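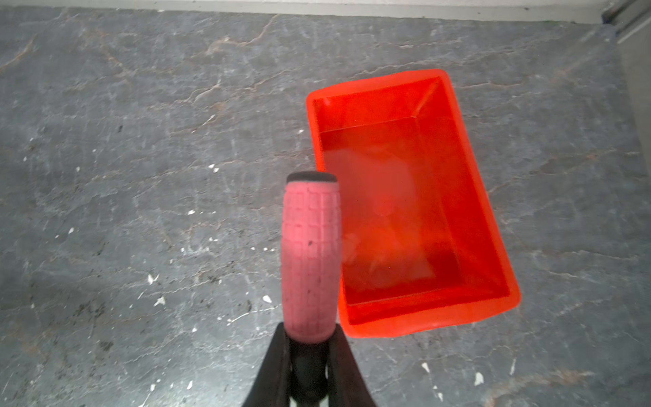
I have read one too many posts claiming a plastic tray will fix your messy floor. Hala Sabbagh swears by hers. She has 16 of them, and her hallway looks like a cafeteria.

So I gave it a try in October with a red-orange one, the shallow kind with sloping sides and a fat rim. The rule is that anything on the floor goes in the tray, and at night you empty the tray. Fine. But then where does it go? That was my problem to begin with. I had a pile, and now I have a pile with a rim around it.

I'll give it this much: the color is so loud that I haven't stepped in it once. And it wipes down fast, which I can't say for anything with a textured rubber grip. Those little raised blocks hold on to every speck of dirt, and I've gone at them with a toothbrush for two evenings.

Would I buy 100 of these, like the tidy people seem to want? No. I'm keeping two, one for shoes and one for whatever Declan leaves by the door.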